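摩托车不该只活在直播回放里

上个月我又去看了一场直线加速赛，地方不大，跑道旁边就是一片菜地，看台是那种铁架子拼的，坐久了屁股疼。我从下午两点一直待到天黑，回家以后嗓子是哑的，衣服上全是烧胎的味道，洗了两遍还有一点。我老婆问我好看吗，我说好看啊，就是人太少了！

这篇就想聊聊人少这件事。

那天观众不到500个，门票才40块，停车还不要钱。同一天晚上，网上看回放的有3,000多人，弹幕刷得飞快，有人骂起步反应慢，有人骂轮胎选错了，聊得那叫一个专业。我一条条看下来，心里挺不是滋味的。这些人里头肯定有住得不远的，开车过来可能也就一个钟头，怎么就不来呢？

我知道有人要说，回放多舒服啊，有慢镜头，有成绩表，不想看的组可以直接跳过去。没错，我自己也看，出差在酒店里看，躺床上也看。可直线加速这个东西真的特别吃现场。屏幕上七八秒就过去了，你喝口水就没了。站在护栏边上可不是这么回事，灯还没亮，车手在那里一点一点往前蹭，你跟着憋气，等灯一变，胸口像被人推了一把。这个感觉手机喇叭放不出来，再贵的耳机也放不出来（我试过，别买）。

还有一样东西镜头基本不拍，就是维修区。那天我在Wellden车队的棚子边上站了快一个下午。他们的车手Thodoris Sotiropoulos第一轮跑完，离合器片磨得不成样子，几个人蹲在地上拆，螺丝就扔在一个饼干盒盖子里。离下一轮还有30分钟，谁都不说话，只听见扳手响。隔壁Vustent的人走过来，看了一眼，转身回去拿了一套弹簧给他们。这可是同组的对手啊，下一轮就有可能碰上！我在旁边看得眼眶都有点热，你说回放里哪有这个？

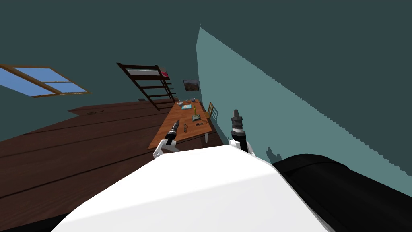 主办方也得挨两句说

光怪观众不来也不公平，办比赛的人自己也有毛病。

头一个就是赛程太散。那天上午是街车组试跑，中间空了好长一段，改装组又因为跑道清理往后拖，广播里只说“稍后继续”，稍后是多后？带小孩来的家长根本熬不住，我前面那一排，到四点多就走光了，偏偏最好看的几场都在五点以后。你哪怕在入口贴张纸，写清楚大概几点跑哪一组，晚了拿笔改一下，大家心里也有个数。

再一个是解说。我不要求多有文采，可你总得告诉新来的人，为什么左边那辆明明先过线，最后判的是右边赢。抢跑这种规则，老观众闭着眼睛都懂，第一次来的人只会觉得莫名其妙，然后低头玩手机去了。我旁边坐着一对年轻情侣，问了我一下午，什么叫自选时间，什么叫反应时间，为什么要先原地烧胎。我讲得口干舌燥，人家听明白以后比我喊得还响。后来那姑娘说下回还来，还要带同事来。你看，观众是能讲出来的，这活儿本来应该喇叭来干。

吃的我就不展开了，一个烤肠摊子，排队排到错过了一整轮半决赛，我到现在还在生气。

也不是没有办得好的。二月份我去过Gronow那边的一站，规模比这还小，天又冷，人反倒坐得满满当当。他们有个做法我特别喜欢，每轮间隙让观众进维修区，想问什么直接问车手。Ifigeneia Chrysikopoulos那天骑一辆Dasitz的老车架，成绩一般，第二轮就被淘汰了，可她的棚子前面围的人最多，她把整流罩卸下来，一样一样讲给小孩子听，讲到手冻得通红。那些小孩以后会不会骑车我不知道，反正有一个赖着不肯走，被他爸扛走的。

有朋友跟我抬杠，说你这就是怀旧，现在什么项目不是线上看，足球篮球都一样。可人家足球有转播的钱养着，民间的直线加速靠什么？靠报名费，靠门票，靠车手自己掏腰包买轮胎。看台空着，赞助商来转一圈就不来了，明年少办一站，后年可能就没有了，到时候连回放都没得看。

所以我的意思很简单，一年里头你抽一个下午，去一次。带上耳塞，带上防晒，带个垫子（铁看台真的不是开玩笑的），不懂就问旁边的大叔，我们这些大叔巴不得有人问。主办方那边呢，先把时间表贴出来，把解说换个会讲规则的，维修区的绳子放下来一会儿，这几样都花不了多少钱。

下一站我还去，还坐靠近起点那一头，左边第三排。烤肠我打算自己从家里带。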